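Monday, bench notes, Inskip workshop

Natural dye trials, second round — and what a difference from the first! The madder from Fernen finally gave a proper brick red on the wool, no orange in it at all. I kept the pot at 55 degrees for 40 minutes and then let it sit with the lid on until after lunch. Last time I let it creep up too far and got brown, so the slow way wins.

Alum at the same strength as before. Skeins soaked for 24 hours, which felt long, but the colour has gone on so evenly that I'll do it every time now.
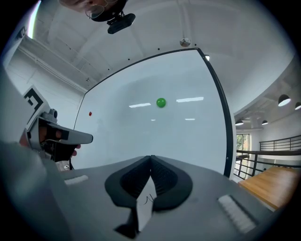 Weld next. I'm really keen to try it over the pale blue skeins left from the Granard batch, as the greens in that old sample book are gorgeous and I want the mossy one on the back page. Need to weigh out fresh chalk first. The tub by the sink is nearly finished.

Linen still a disappointment: patchy at the folds, dull pink everywhere else. Might be the scour. Will redo with soda and a longer simmer, and put 32 g of madder in instead of eking it out.

Wash-fast strips are pinned up by the door, please leave them there till I've compared them with the February set.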